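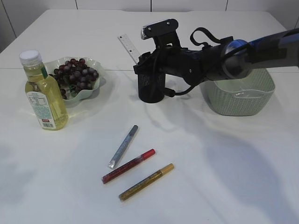

3.2 Equipment budget

The budget for the Bakis cell was set before any hardware was chosen, and the gripper line was the hardest to fix. Prices for two-finger grippers varied more than prices for arms, and suppliers quoted for one part shape at a time. We therefore costed each gripper against a mixed table of household goods. In the layout of Figure 3, the same arm has to deal with a capped plastic bottle, a bowl of grapes, a flat ruler and three paint markers. A gripper that could be bought for the bottle alone was left out of the comparison.

Figure 3. Test table with arm, gripper and mixed objects.

Two suppliers, Ziredbridge and Komside, returned full quotes. The Komside gripper was priced at $2,445 with mounting plate and cable. Spare finger pads were listed separately at $206 a set, and we planned for 2 sets in the first year. Ziredbridge offered a lower unit price but a delivery time of nine weeks, which would have pushed the start of trials past the end of the funding period.

Small items were handled under a single heading - baskets, bowls, markers and other test objects - and bought locally by the Purba group. Food items were entered as a running cost. Cable replacement was missing from our first draft and was added after Khairul Ngau reviewed the quotes in February. The final split between fixed and running costs is given in Table 2.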